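Tabletop Photography, Handout 11: White Things on Colored Cloth

Okay, so last time we fought with shiny spoons, and I promised you something easier this week. I may have fibbed a little. Small pale round things look simple until you put them on a colored cloth, and then they start picking up tints you never asked for!

Before you shoot, set up your sweep. I like two pieces of the same fabric, one lying flat on the table and one hanging behind (the Grellik felt from the supply closet is fine, the Sukard is nicer but it sheds). Iron both. You'll still get a few wrinkles, and shallow ones are okay with me for this assignment. What I don't want is a big crease running straight into your subject.

Now the light. One lamp, please. Put it high and to one side and then just watch the shadow for a minute before you touch the camera. Move the lamp up, move it down, see how the shadow gets shorter and fatter or long and skinny. If you bring in the second lamp too early you'll never figure out which one is doing what.

Texture is where side light earns its keep. Dimples, weave, orange peel, all of it shows best where the light skims across, and it goes faint wherever you've overexposed. So check the brightest part of the object first and bring your exposure down if the pattern is disappearing. 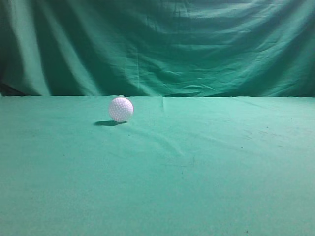
Fig. 1. Dimpled ball on green cloth. Compare the texture across the middle with the upper right.

Look at the shaded lower left too, where the color goes mauve. Your eye wants to call the whole ball white, so when you do your color sketch, mix that patch separately and don't cheat.

For placement, try your object left of center and far back, then again close up front, and bring me both. I go back and forth on which I like better (lots of open cloth feels calm to me, but it can look like you forgot something).

Prints go in the Koo folder in room 515. Write your lamp position on the back, in pencil!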